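## 3. Planning the Equipment Purchase

Complete this section before you send an order form to Sokbridge. The figures assume the Tilier simulation license and one Urow workstation.

1. Decide how many arms each task needs. Single-gripper and two-arm tasks are budgeted on separate lines.
2. Run the wood-panel task in simulation with the gripper you intend to buy. Check finger clearance at edges and corners.
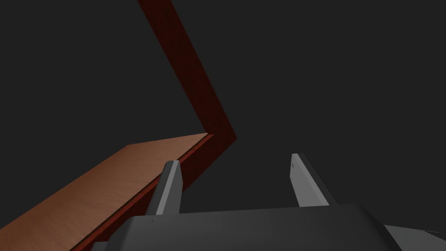
Heriberto Chávez asks whether the license can wait until the hardware ships. It can, but step 2 then has to be done on the real arm, and a damaged finger set is billed at $593.

3. Enter $1108 per seat for the license. Seats are not shared between sites.
4. Repeat the test in a furnished room if the robot will work near beds or doors. Record the reach of both arms at the doorway.

> **Caution:** Do not size the doorway from the simulation alone. Measure the real opening at floor level and at gripper height.

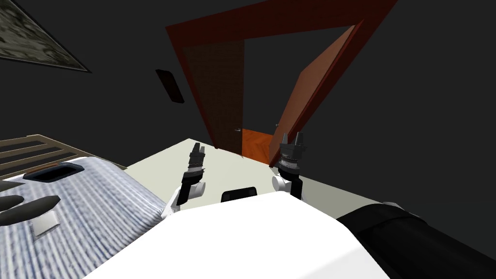
*Figure 3-2. Two-arm robot in the simulated bedroom, grippers raised toward the doorway.*

5. Allow 19 working days for delivery of grippers. Worku adapters are ordered separately.
6. Add a spare finger set for each gripper.

**Note:** Quotes issued before September must be renewed. Attach the old quote number to the new request.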